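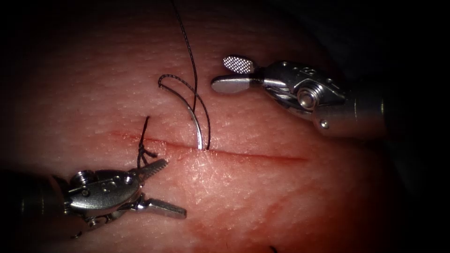

Pink pad, one knot tied, needle in for the next stitch. Right half of the cut still open.

August 2, 2024
Suture bench, Gillthorpe workshop

Long entry, so get a coffee first. I've been meaning to write down how the bench work has changed for us since June, when the two arms started taking over most of the practice stitching, and I keep putting it off because there is always another pad to mount.

The log stands at 1,294 stitches as of this morning. We used to do every one of these by hand at the long table, heads down, chatting about dinner, and I do miss that a bit (my neck doesn't!). Now one of us sits at the Grurkari console and the other looks after pads and thread, and the talk has gone quieter, more "hold on" and "go ahead" than dinner plans. We've agreed to swap seats every 73 minutes, which sounds fussy, but it suits the shift length and people's eyes seem happier for it.

What I didn't expect is how much of the job is now judging. The arms can pass the needle, fine, but somebody still has to say whether a knot is good enough to keep. Look at the loose fibers on the tail of that knot, left of the needle. Two of us said leave it, one said redo it, and we had a lovely long argument that ended up as a new line in the Huvwood checklist. I'd call that time well spent.

Worry raised at lunch: are the newer folks losing their hand skills? Fair point. Proposal is to keep one hand-stitched pad per person per week, on the clock. I'm all for it.

To do:
Order more black braided thread, we're down to 889 lengths.
Ask Yusof Supply about the pad price if we go to 2,000.
Move the hand-stitching table back under the window.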